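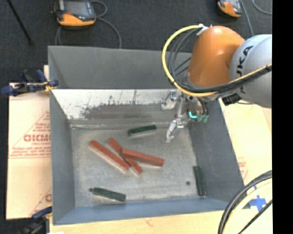 How much of the food waste in a school cafeteria can be kept out of the trash by changing the signs above the bins?
In the cafeteria studied for this report, clearer signs cut the food scraps found in the general trash by close to half over four weeks of lunches.

Sorting at the Source: Signs and Food Waste in the Tellby Hall Cafeteria
Submitted by Yurani Londoño
20 January 2018

1. Background

Tellby Hall serves lunch to 400 students on a normal school day. Food scraps are collected separately and sent to the Brandero composting site, which accepts fruit, vegetables, bread and uncoated paper. It does not accept meat bones, liquids or plastic of any kind. Before this project, the compost station was marked with one small sign that read "Organics." Interviews with students in the lunch line showed that many did not know what the word covered, and several believed it referred to food grown without chemicals.

2. Question and Method

The project asked whether signs written in everyday words would change where students put their leftovers. The work was carried out over 4 weeks. In the first two weeks the old sign stayed in place and the contents of the general trash were sorted and weighed after each lunch. In the last two weeks new signs were used and the same sorting was repeated.

The new signs were printed in large type and listed the foods most often served, such as apple cores, rice and sandwich crusts. A second line named the items to keep out. The signs were placed at eye level, directly over each opening, because the old one had been mounted low on the wall and was hidden whenever a line formed.

Weighing was done on a kitchen scale borrowed from the science department. Liquids were poured off first. Napkins were counted as paper and not as food, even when food was stuck to them.

3. Results

During the first two weeks, 800 pounds of food scraps were found in the general trash. During the last two weeks the figure was 435 pounds. The drop was not even across the period. It was largest in the first days after the signs went up and smaller on days when soup was served, as students tended to empty the whole bowl into the nearest opening.

Plastic in the compost also changed. Forks and yogurt lids were the most common items before the new signs and remained so afterward, although there were fewer of them. Fruit stickers were not measured. The Brandero site reports them as a steady problem, and a later study should include them.

4. Student Survey

A short survey was given to 35 students in December. Most said that the list of foods was the part of the sign they used. Few remembered the color. Two students asked for a sign in Spanish, and this request has been passed to the cafeteria office.

5. Limits

The menu was not the same in both halves of the project, and this may account for part of the change. Students also knew that the trash was being weighed - the sorting table stood near the exit - and some may have taken more care for that reason. No weighing has been done since the project closed.

6. Recommendations

The new signs should stay in place and be updated when the menu changes. A separate bucket for liquids should be tried on soup days. The weighing should be repeated in the spring, with the sorting table moved out of sight of the dining area.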